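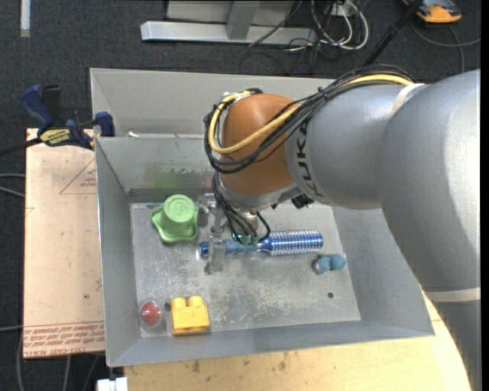 Learning from the Grasps That Fail: An Interview with the Borkance Project

Research News, Somier Institute
Published Sep 30, 2025

The Borkance project at the Somier Institute studies how a robot arm can learn to pick mixed small objects out of a bin using its own record of success and failure. The project team recently completed its first full collection of grasp attempts and has released a technical report describing the method. The institute's communications office spoke with the project lead and with the research engineer responsible for the robot cell.

The work belongs to a field usually called bin picking. In many factories the problem is considered largely solved for parts of one known shape. The project lead explained that Borkance starts from a different situation.

"If every part in the bin is the same, you can measure it once and plan from there," the project lead said. "We wanted a bin where the arm has no drawing of anything in it. A toy block, a hand tool, a plastic capsule with something inside. Some of these are shiny, some are clear, and a depth camera has trouble with both."

A choice of objects

The objects came from toy shops, hardware stores and office drawers. The team sorted them into five groups according to how they behave when touched: those that roll, those that slide, those that tip, those that bend and those that stay where they are. Color and use played no part in the sorting.

The research engineer said that the grouping changed the way the team read its results. "We began with the usual categories, tools in one place and toys in another. The numbers made very little sense that way. A screwdriver and a marker pen behave almost alike in the bin, and two toys can have nothing in common. After we regrouped the objects by how they move, we could see which kinds of grasps were going wrong."

Handles with reflective patterns received particular attention. A bright surface can return several strong points of light to a sensor and almost nothing between them, so that the measured shape of the handle has gaps. The arm may then aim for the part of the object it can measure best, even when a grasp there would be unbalanced.

"It will go for the thin end of a tool because the thin end is what it has a good reading of," the engineer said. "Then the heavy end swings down. You see that enough times and you start to want the system to know about it."

How the method works

The method has three stages. In the first, the arm proposes a set of possible grasps from a single view of the bin. In the second, it carries out one of them slowly, and during the final five millimeters of closing it records the effort in the gripper together with small changes in the position of the wrist. In the third, the arm lifts, and the system records whether an object came up with it.

The central idea concerns the second stage. Most earlier systems, the project lead said, learn only from the result of the lift. A failed grasp counts as a failure, and little else is kept. Borkance trains a separate small model, which the team calls Lumbao, on the short record made while the gripper is closing. Lumbao is asked to predict the result before the lift takes place.

"People can usually feel that they have a poor hold on something before they pick it up," the project lead said. "They shift their fingers. We are asking whether the arm can get to that point with the signals it already has, without adding a touch sensor to the fingertips."

When Lumbao predicts a poor hold, the arm opens, moves slightly and closes again. The size and direction of the move are chosen by the same model. The report refers to this as a correction in place, to set it apart from a full retry in which the arm withdraws, takes a new view and begins again.

The cost of a full retry was one reason for the work. On a large arm, withdrawing from the bin and returning safely takes much longer than a small movement at the bottom. A correction in place also has the benefit that the object is generally close to where the arm last measured it.

Eight weeks in the cell

Data collection ran for eight weeks. The cell is built around a KUKA arm with a metal gripper, working down into a sheet-metal bin with sloping walls. The objects were placed a few at a time, so that early results would concern the grasp itself and would not be dominated by clutter.

In that period the team recorded 3,494 grasp attempts. Each attempt was stored with its view of the bin, the closing record, the result of the lift and a short note if a member of the team had stepped in.

The engineer described the notes as one of the most useful parts of the collection. "We almost left them out. They take time to write and they are not tidy. When we went back to look at attempts the model got badly wrong, the notes explained a good share of them. A cable had caught, or an object had been set down against the wall, or a finger was touching the floor and the effort reading went up for that reason alone."

Contact with the floor proved to be a lasting difficulty. A low object can only be held if the fingers reach nearly to the bottom of the bin, and a finger pressing on metal produces a reading that resembles a firm grasp. In the first weeks Lumbao was often confident in grasps that held nothing at all.

The team considered covering the floor with foam, a common approach in laboratories. It decided against this because foam allows the fingers to sink below an object and makes many grasps easier than they would be in a working cell. The bin floor was left as bare metal, and the wear it has taken can be seen in its scratches and scuffed patches. The team instead added short recordings in which the gripper closed on empty floor on purpose, so that the model would have clear examples of what that contact looks like.

"That was the single change that helped most," the engineer said. "It took one afternoon. I would suggest it to any group working with a hard surface."

Main findings

According to the report, the closing record carries enough information to improve the choice between lifting and correcting for four kinds of object. The gain was clearest for objects that tip and for objects that slide. In both cases a poor hold causes a small sideways movement at the wrist, and the model learned to respond to it.

Objects that roll gave mixed results. A round capsule tends to leave the gripper at the last moment, after most of the closing record has been made, and by then a correction starts from an outdated position. For these objects the team now recommends a full retry whenever the prediction is poor.

Objects that bend showed no improvement. The project lead asked that this be stated plainly. "A soft object gives a weak signal when it is held well and a weak signal when it is held badly. We have no result there. It is in the report, and it should be in any article about the report."

The order of training also had an effect. The model was retrained several times as the collection grew, and the team compared versions trained on recent attempts with versions trained on everything. The version trained on everything was better with rare objects, while the recent version was better at allowing for wear in the gripper, whose brackets and links loosen slightly with use. The released model uses all attempts and is told the date of each one.

Questions of safety and scale

Asked whether the method could be used on a production line, the project lead was cautious. The closing speed in the study was low, and a line operator would want it to be higher. At higher speed the closing record becomes shorter and contains more vibration from the arm itself.

"We do not know where the limit is," the project lead said. "We have tested one speed properly. I would not want a company to read our report and assume the rest."

The engineer raised a related point about large arms. An arm of this size can push through a mistake without much change in its own readings, and the bin or the object takes the load. The cell therefore has a force limit that is set outside the learned system and cannot be changed by it. Every correction in place is checked against that limit before it is carried out. The project lead regards this separation as a requirement for any group that wishes to repeat the work.

Next steps

A second collection will begin in November at Skultska, a partner laboratory with a smaller arm and a different gripper. The purpose is to learn how much of Lumbao carries over to other equipment. The Skultska team will start with the released model, then repeat the recordings on empty floor for its own bin before any objects are introduced.

The Somier cell will remain in use during that period. Its next task is clutter, with objects allowed to rest on one another. The engineer expects the closing record to be harder to read in that setting, as a finger may touch two objects at once.

"We will probably need a new kind of note," the engineer said. "At present we write down what the gripper touched. With a full bin we will have to write down what it moved."

The technical report and the grasp records are available to research groups on request through the Somier Institute's data office. Requests should state the type of arm and gripper to be used. Recordings of the empty-floor contacts are supplied as a separate set.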